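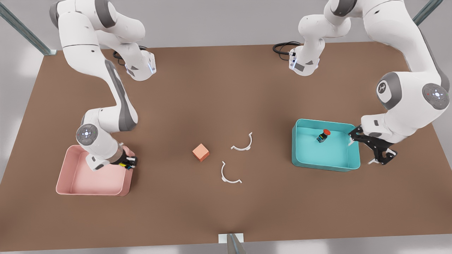 Search this course Go

Handout: Setting up the two-arm sorting cell
Valdemar Lykkegaard, Sun 24 May

Run the setup in simulation first, then repeat it on the cell. The order is the same in both. Work in pairs, one person at the console and one reading from this sheet.

Trays

The pink tray belongs to the right arm and the cyan tray to the left. Right and left are the robot's own, so from the console view they are swapped: the right arm is on your left. Most wrong-tray errors in February came from this.

Teach each tray with four rim points, then a floor point near the middle. Go around the rim in the same direction for both trays. If the fit error is over 2 mm, delete all the points and start again. Do not try to fix one corner.

Gripper clearance

The usual collision is with the tray rim. With a part in the fingers, the lowest point of the tool is often the part itself, so set the part length before you set the approach height. Add 15 mm above the rim. Come straight down for the last stretch and go straight up after release.

For the open gripper, check the finger spread against the tray wall as well. An arm parked beside its tray needs room to close without touching.

Loose parts

The cube and the two half-rings start on the open table between the trays. Half-rings are harder to pick than the cube. Grip across the thickness of the curve, away from the tabs. Record the direction the open side faces, or the pick angle will be wrong the next time the part is turned.

Cables

On the real cell, move each wrist through its full range at slow speed and watch the cable. Stop if the loop pulls tight or drags over a tray. Re-clip it and repeat the move. The simulator will not catch a snagged cable.

Saving

Save as a new file with your initials. Fanni Bozsik keeps the master copy, and changes to it go through her. Write down the fit error for both trays, including the ones you threw out.

Related
Tool center point, worked problems
Joint limits and soft stops
Lab report format (Aishwarya Alva)
Weekly checks on the Tirnley cell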